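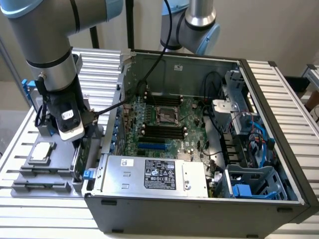
Photo: Nesham workshop, bench 2, fixed camera

Gripper and Controller Trials — Minutes of the Review Meeting
Thursday, March 5, 2026, small meeting room, Nesham

Present: trials group (workshop, software, purchasing), one guest from the Ruseck site by phone.
Apologies: the safety adviser.

1. Minutes of the last meeting
Agreed with one correction. Under item 4 the spare finger set was ordered from Maddocks, not from Loria. The order has since come in and is on the shelf by the door.

2. Processor handling
The task is the same as before: take the CPU from the recess in the grey tray, carry it across to the open tower case and set it down in the empty socket. The case stays on its side on the ribbed table with the panel off.

Two grippers have now been tried on it, the Loria and the Maddocks. The Loria made 284 attempts and the Maddocks 363, so 647 in all. Full results are in the shared folder and were not gone through line by line.

The workshop reported that both grippers lift the chip from the tray without much trouble. The differences are at the socket. The Loria fingers are wider and come close to the memory slots on either side. On some attempts a finger touched one of the small latches and the arm stopped on its force limit. The Maddocks fingers clear the slots but let the chip turn slightly when the wrist moves quickly. Slowing the last part of the move helped, at a cost of about 8 seconds each time.

It was asked whether the Loria fingers could be ground down. Purchasing thought this would end the warranty and will check. Nothing is to be cut before the answer is in.

3. Cable routing
The long black cable to the gripper still hangs down across the case. Ruseck have theirs clipped along the arm and say it has given them no bother, though they had to leave more slack at the wrist than they expected. Software would like the cable moved before any more camera work, as it hides part of the board from the fixed camera in certain positions. The workshop would prefer to wait until a gripper is chosen — the two use different plugs and the clips would have to be done twice.
Agreed: try a temporary run with cloth tape on the present gripper and report back.

4. Wrist camera
The module at the gripper finds the socket frame reliably with the room lights on. With the blinds open in the afternoon the bright metal of the chassis gives false edges, and the power supply was twice taken for the edge of the case. Software has masked off that end of the picture for now. A matt cover for the power supply was suggested and will be tried first, being cheap.

5. Second arm
There was a long discussion about whether the second arm should hold the case steady or be kept for opening and closing the socket frame. No decision. The Ruseck guest said their case slid a little on a similar table until they fitted stops. The workshop will make a pair of stops from offcuts, and the question will come back when those have been tested.

6. Controller
The older controller and the replacement were compared on the same path. The replacement is smoother on short moves, but its error messages are poor and two stops could not be explained from the log. Ask the supplier for the full list of codes. The older unit stays in place until then.

7. Actions
Purchasing: warranty question to Loria; code list from controller supplier.
Workshop: temporary cable run; table stops; matt cover.
Software: repeat the afternoon camera test with the blinds open and closed.
Ruseck: send drawing of their cable clips.

8. Any other business
The bench booking sheet is not being filled in. Please use it. The budget for next year has to be with the site office by September, and purchasing would like a choice of gripper well ahead of that.

Next meeting: to be fixed by email once the cable run has been tried.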